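Ticket 111: Red card stock, folds not holding
Opened by Xiaoqing Li, September
Status: Closed with notes

Problem as reported
Red sheets for the Alby table display are being folded from flat. The long diagonal crease comes out soft and the sheet opens back up when it is let go. Some pieces end up with one side wider than the other. Same paper as the previous order from Raltitz, 9 sheets set aside as rejects so far.

9:20 a.m.
Checked the paper first. Took a new sheet from the pack and one from the reject pile and folded both by hand, edge to edge. Both took a crease when I ran a thumbnail down it twice. With one light pass neither did. I don't think the batch is bad.

Stood a sheet up to look at the bend along its left side.
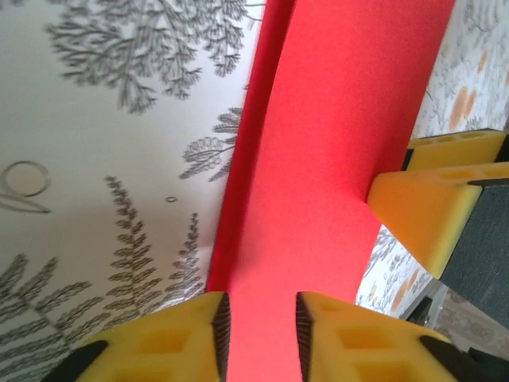 Red sheet held upright, darker strip along the left at the fold or curve.

You can lose the fold line here if the sheet gets bowed while it is being turned. A curve and a crease look a lot alike from the front. Check by laying the sheet down and running a finger along the line. If you can't feel an edge, it isn't creased yet.

9:50 a.m.
Looked at the layers next. The instructions from Dương have the flaps stepped at the top, with the upper one set back from the one under it. Several of the rejects had the flaps level, and that throws off the lower panel.
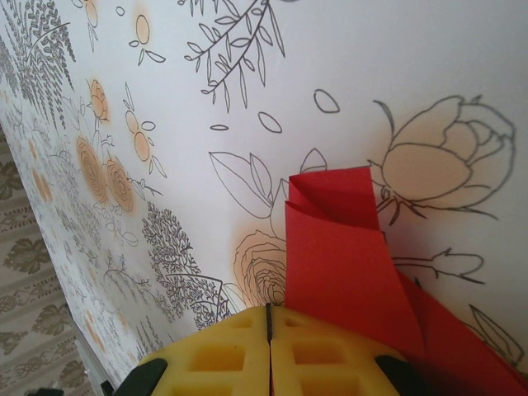
Stepped flaps at the upper end, wide panel running down to the right. Rosebud print behind.

The step to match is 2 mm. Mark it lightly in pencil on the inside before the second fold. Trying to adjust it afterward leaves a double crease that shows on the red.

Also tried a bone folder in place of the thumbnail. Better line, but it left a shine on the face when pressed directly. Putting scrap paper between the folder and the sheet fixed the shine.

10:35 a.m.
Third check was the taper. The pieces should narrow evenly toward the bottom. If the first diagonal is off, the narrow end drifts to one side and no amount of pressing will bring it back. Unfold and start again from the corner, or use the sheet for practice. 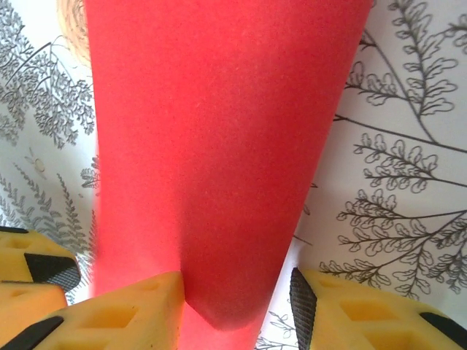
Taper toward the narrow end, against the fern part of the print.

Don't flatten the tip hard. On two of the rejects the color had cracked at the point. A gentle press is enough there.

11:10 a.m.
Asked whether the table covering was part of the problem. The floral print is busy, and it is hard to line up a straight edge by eye against all those stems and leaves. I tried a plain sheet of white paper as a backing and my own folds came out straighter. Not a required change, but worth having a few sheets within reach.

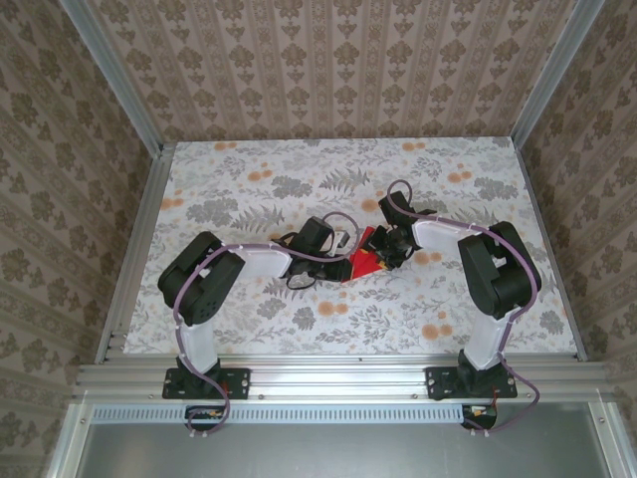
Work surface with the gray foliage and orange blooms, red piece in the middle.

Resolution
Paper is fine, no return to Raltitz. Cause is light creasing plus level flaps. Use this order:
1. Fold the first diagonal from the corner and check the taper.
2. Crease twice, with scrap paper under the folder.
3. Mark the 2 mm step, then make the second fold.
4. Leave the finished pieces under a book overnight.

61 sheets left in the open pack. The Nusside order can go ahead with the same stock.

Last updated: September, 3:15 p.m.

Comments (3)

foldedge
Had the same shine problem on dark blue. Baking parchment works too, and you can see the line through it.

M.
Does the grain direction matter on this one? Mine cracks along the whole crease, not only the tip.

Xiaoqing Li
Yes, it can. Bend the flat sheet gently both ways before you start. The easier direction runs with the grain, so put the long crease that way if you have a choice.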